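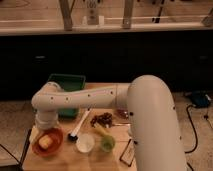
3.2 What people did with their bowls

I went into this part of the study expecting to write about recipes. I'd asked households in Vundale and Allitia to keep a kitchen diary through January, and I figured the good stuff would be in what they cooked. It was mostly in where they put things down! Page after page has somebody parking an onion, a set of keys or half a lemon in whatever bowl was closest, and then cooking around it for the rest of the evening.

I've been calling this "resting" (Marras, in her comments on my draft, prefers "staging", but I think that makes it sound planned). A resting bowl isn't for mixing or serving while it's resting. It's a spot on the table with a rim. Fiorella Marras pointed out that my diarists hardly ever name the bowl by its job, and she's right, they go by colour. "The red one" turns up in both towns, and everyone in the house seems to know which one is meant. 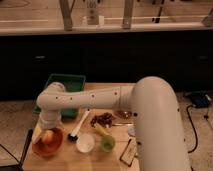

Figure 2. Apple in an orange-red bowl on a light wooden tabletop.

Fruit is a bit of a special case, and I went back and forth on whether to count it as resting at all. The Humphreys household kept a proper fruit bowl on the counter and still wrote, on two separate evenings, that an apple had ended up in the bowl on the table. When I asked about it in the follow-up interview I got a shrug and "well, someone was going to eat it." I take that fairly seriously. Fruit in the counter bowl belongs to the house, and fruit on the table is sort of spoken for, even if no name is on it.

Irno's earlier work on shared fridges found something close to this with leftovers, although those containers had labels and my bowls didn't. I'd also expected kids to break the rule more than they did. Three families mentioned a child asking before taking something off the table, and the same kids helped themselves from the counter without a word. I come back to the counter in Section 3.3, where the diaries get a lot messier.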